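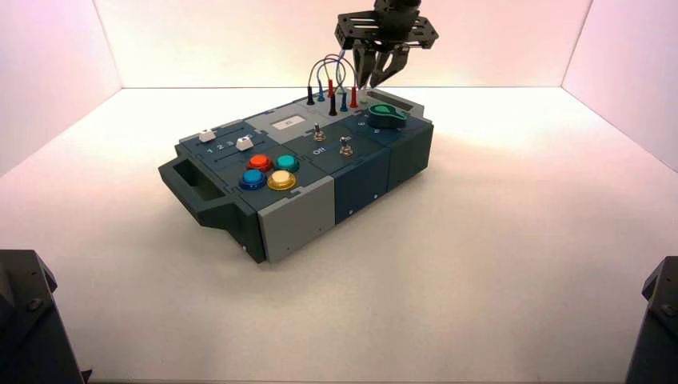
Controls and labeling, handout 4. Notes from Esi Yakubu's section, tidied up a bit by Kekeli Aidoo, July 2021. A control panel gets read twice -- once by the eye, once by the hand -- and most bad panels only work for the eye. Start with grouping. Sliders on the left, then the four round buttons in a square, toggles toward the middle, big green knob on its own at the right end. Different shape for each job, so you could find most of it by feel. The buttons are the exception: same shape, told apart by color only (red-orange, teal, blue, yellow). Fine in good light. Bad for a color-blind user. What would you change?

Terms for the quiz
Continuous control: slider, knob. Any value along a range.
Discrete control: toggle, push button. Fixed states.
Momentary vs latching -- you can't tell which by looking at a button, so label it.
Patching: connecting by cable. Flexible, easy to get wrong. Color of cable should mean something, see Farooqui ch. 9.

Labels
Numbers go next to the track, never under the hand. A word like "Off" beside a toggle is good, but check wich side of the switch it belongs to. Elley calls this the neighbor problem, p. 153.

Homework
Read Elley p. 153 and the Britus case (packet, p. 60). Sketch a panel with two sliders, four buttons, one knob. No color allowed. Then swap with a partner and have them find each control eyes closed. Write down the misses, all of them, even teh silly ones. Bring the sketch to room 233.

Bralenov reading is optional now, we ran out of time in May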